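Skudton Allotment and Garden Society
Minutes of the November meeting, held in the reading room at 7.30pm

Present: Leena Huttunen (chair), Priit Šimkus, Hae-won Son (minutes), Mirjana Berisha
Apologies: Pirjo Turunen

1. Minutes of the last meeting
Agreed, with one correction. The hedge on the Benavides Lane side is to be cut in February, not January.

2. Water
Priit reported that the lower tap was still dripping. A new washer had been fitted but the thread is worn. He has a price of £89 for a replacement tap and lagging. Agreed. Water to be turned off at the main before the first hard frost — Priit to put a notice on the gate the week before.

3. Money
The balance stands at £267 after the skip was paid for. Two plot rents are outstanding and Mirjana will write to both holders.

4. Waiting list
There are 17 names on the list. Plot 9 has been given up and will be offered as two halves. Leena asked that whoever takes the upper half be told about the bindweed.

5. Seed swap
To go ahead in the reading room, doors at 10am. Hae-won asked for seed in labelled envelopes with the year on. Loose beans caused some confusion last time. A divided tray will be used for the small packets, sorted by sowing month.
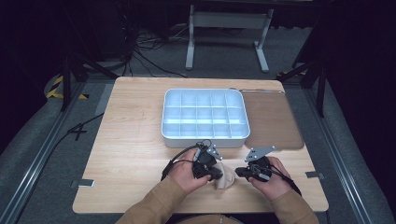
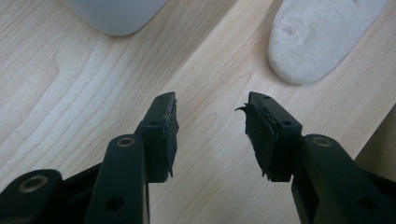
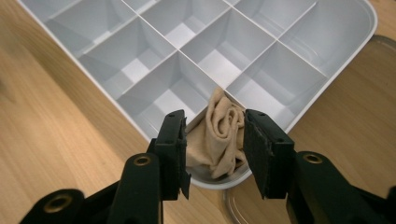
Item 5: table, and divided tray (first and third pictures).

Mirjana will do teas. Charge for entry to stay at nothing, with a tin by the door.

6. Bonfires
A complaint had come in about smoke in the afternoon. The rule is no fires before dusk and it will go in the newsletter again.

7. Any other business
Pirjo had sent a note asking whether the shed key could be kept in a coded box. Priit to look at prices. Leena thanked those who cleared the top path.

Meeting closed at 8.50pm. Next meeting in January, same place.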